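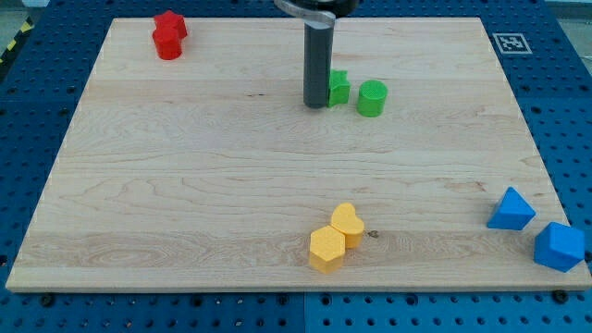

首页 产品 工艺 访谈 下载 联系

枫木底板与打印积木:一套分色教具的材料问题

Prekumholm 是一家做小批量木制与打印件教具的工作室,目前主推的一套产品由一块浅色枫木底板和若干几何积木组成,积木分红、绿、黄、蓝四色,形状包括星形、圆柱、心形和六棱柱。产品在内部的名称是 Lastum。本文根据与该工作室产品负责人的一次谈话整理,谈话在下午进行,持续两个多小时,内容集中在底板选材、积木打印参数、颜色批次和收纳方式。应对方要求,文中不列姓名。

谈话从底板开始。第一版底板用的是桦木胶合板,尺寸稳定,价格低,但边缘露出层线,封边以后手感发硬。第二版改用硬枫实木。

“枫木的问题是它会动。”负责人说,“胶合板一年四季几乎不变,实木板横纹方向的尺寸随含水率走。我们冬天发出去的板,到了潮湿的地方会宽一点,所以底板上不开槽,也不嵌件。积木直接放在平面上,板宽变化一点不影响使用。”

不开槽的决定在工作室内部有过争论。开槽的好处是每块积木有固定位置,归位容易检查;坏处除了尺寸变化,还有加工时间。槽底要手工打磨,星形的内角尤其慢。负责人估计,开槽版每块板的工时至少翻倍。最后保留了平面版,开槽版只做过一块样板,现在放在仓库里,表面已经变黄。

枫木的纹理和节疤也在讨论之列。Prekumholm 的木料由 Edthorpe 的一家锯木厂供应,等级不是最高的,板面允许有波浪纹、深色条纹和小节疤。负责人对此的解释是成本和视觉两方面。

“最高等级的枫木很白,很均匀,放上彩色积木像放在纸上。带一点纹理的板子,价格低三成,看着也舒服。我们的规定是活节可以留,死节不行,节疤直径超过八毫米的不用。靠近前边缘的节疤要多看一眼,倒角的时候刀具容易在那里撕出一小块。”

表面处理只用一道硬蜡油,擦涂,二十四小时后用细砂纸轻磨,再擦一道薄的。没有用聚氨酯漆。负责人提到,漆面反光较强,在顶灯下会出现一块白斑,颜色浅的积木放在上面不易分辨,黄色最明显。蜡油面是半哑光的,没有这个问题,缺点是不耐水杯印,需要每年补一次。说明书里写了补油的方法,但据退换记录看,照做的用户不多。

谈到积木,话题转向打印。所有形状都用熔融沉积方式打印,材料为聚乳酸,层高零点二毫米。工作室试过注塑报价,模具费用按形状计算,以目前的销量收不回来。打印的另一个理由是形状可以改。

“心形改得最多。”负责人说,“最早的心形下面的尖角太尖,打印的时候第一层粘不住,取下来经常翘。后来把尖角倒圆,平放竖放都试过,现在定的是平放打印。星形也倒了圆角,但是倒得很小,倒大了就像一朵花,孩子会认错。”

六棱柱和圆柱在尺寸上有一个配合要求:从正上方看,两者的轮廓大小要接近,只靠边来区分。这是一家幼儿园在试用后提出的。他们认为如果六棱柱明显比圆柱大,孩子会按大小归类,不按形状归类。工作室接受了这个意见,把圆柱直径加大,使它与六棱柱的对边距离相差不到一毫米。

积木顶面的纹理来自打印路径,没有另外设计。圆柱顶面的填充线比较细密,手指划过有轻微的阻力。工作室曾经用熨平功能把顶面压光,后来取消了。压光以后顶面与侧面的触感差别太大,而且每块要多打几分钟。现在的产品保留打印后的状态,只清理底面的毛边。红色和蓝色线材做出来偏哑光,绿色稍亮,黄色介于两者之间。

颜色批次是目前退换货的主要原因。线材由 Obradović 供应,同一色号的不同批次之间存在可见差异,黄色最大,红色其次。去年的一批共 661 套,其中 126 套在出货前因为套内黄色不一致被拆开重配。

“同一套里的两块黄色,一块偏柠檬,一块偏蛋黄,单看都没问题,放在一起就很难看。”负责人说,“我们现在的做法是一卷线材只打一个批次,不跨卷。卷尾剩下的料收起来,打测试件。”

这个做法增加了废料。每卷末尾平均剩下不到一成,累计起来数量不小。工作室用这些余料打印内部工装,例如底板打磨时用的垫块、检查积木高度的通止规。据负责人说,这些工装的颜色混杂,有时一个零件中途换色,不影响使用。

关于分色练习本身,负责人没有多谈教学理论,只说明了产品设计对应的几种用法。最基本的是按颜色成堆:同色的形状放到底板的同一个区域,红的归红的,绿的归绿的。第二种是按形状配对。第三种是限定位置,例如要求把某一颜色放在板的后左角。板上没有印任何记号,位置全凭口头约定或另附的卡片。

“有人建议在四角印色块。我们打过样,印上去以后只剩一种玩法。空白的板子可以反复改规则。”

卡片目前随套装附送,单面印刷,覆哑膜。卡片上画的是俯视图,轮廓线按实物一比一。这里出过一次错误:改圆柱直径的时候没有同步修改卡片,第一批新圆柱放上去比轮廓大一圈,用户来信询问是不是发错了货。现在卡片版本号与积木版本号一并管理,任何一方改动都要求另一方重新核对。

底板的安放也有要求。实木板放在不平的桌面上会轻微晃动,圆柱竖立时容易倒。套装里附了四个薄的硅胶脚垫,由用户自行粘贴。负责人建议先不贴,确认桌面不平再用。贴了脚垫以后板面抬高,孩子的手腕会搭在板边上,前边缘的倒角就要承受更多摩擦,蜡油磨掉得快。

收纳方面,积木装在棉布袋里,底板单独用瓦楞纸套。早期版本用过带格的木盒,运输中积木在格内撞击,尖角部位出现白痕。布袋没有这个问题,体积也小。负责人承认布袋的缺点是看不见缺件,用户往往要把积木全部倒出来才知道少了哪一块。缺件可以单独补购,补购时需要提供套装底部的批次号,工作室按批次找相近颜色的库存。去年的补购订单为 403 单,其中心形占比最高,原因没有统计过。

谈话最后说到后续计划。工作室正在测试一种加厚的底板,厚度从十二毫米增加到十八毫米,目的是减少翘曲。样板已经放置了一个冬季,翘曲量有所下降,但重量增加明显,运费档次也随之改变。另一个方向是在板背面开两道横向应力槽,保持原厚度。两种方案的比较预计到十二月结束,届时再决定是否更换现有版本。

“老用户的板子不会因此不能用。”负责人说,“积木尺寸这次不动,卡片也不动。只换板。”

对于已经出现翘曲的底板,工作室给出的处理办法是将凹面朝下,放在通风的平面上,静置数日,不加重物,不靠近暖气。多数情况可以恢复到两毫米以内。超过这个数值的可以寄回,重新刨平后厚度会减少,需要用户事先同意。刨平后的板重新上油,边缘倒角按原规格再做一遍,前后左右四边一致。

上一篇 下一篇 返回访谈列表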